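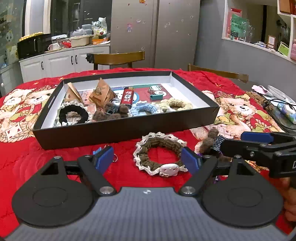 Stummfilm-Trickfilme auf DVD: welche Ausgabe?

Rollwerk
Ich suche eine Sammlung mit kurzen Trickfilmen aus der Stummfilmzeit. In der engeren Wahl ist die Box von Brolitz: 3 Discs, 56 Filme. Kennt die jemand?

tquintero
Habe sie seit September. Das Bild ist ordentlich, ein paar Filme sind sehr dunkel abgetastet. Mich stört die Musik: sechs Klavierstücke, die sich ständig wiederholen, egal was gerade passiert.

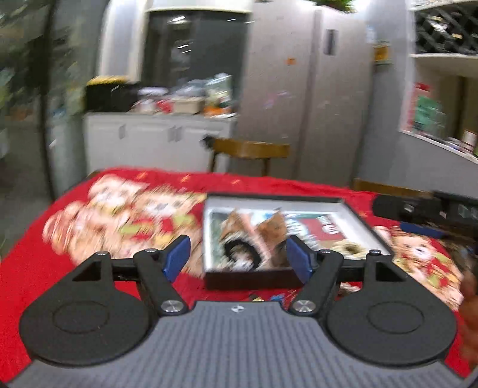

Bei Disc 2 laufen die Filme außerdem zu schnell, vermutlich einfach mit 24 Bildern überspielt. Für 40 Euro erwarte ich mehr.

Kaderschmied
Das mit der Geschwindigkeit sehe ich anders. Viele dieser Filme wurden schon damals schneller vorgeführt als aufgenommen. Die alte Ausgabe von Jidano läuft langsamer, und da schleppt sich jeder Gag.

tquintero
Bei Realfilm gebe ich dir recht. Beim Trickfilm kann man die Texttafeln stoppen, und die sind auf Disc 2 kaum zu lesen.

Kaderschmied
Ich kann sie lesen. Ton aus, eigene Platte auflegen – dann ist auch das Klavier kein Thema mehr.

Rollwerk
Gibt es ein Booklet mit Angaben zu den Kopien?

tquintero
Nur ein Faltblatt mit Titeln und Jahren, zwei Jahre davon falsch. Gruß, Tiburcio Quintero 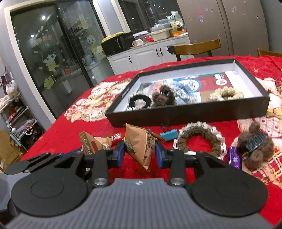
Schachtel und Päckchen auf der roten Tischdecke

Rollwerk
Danke euch. Dann schaue ich erst nach einer gebrauchten Jidano.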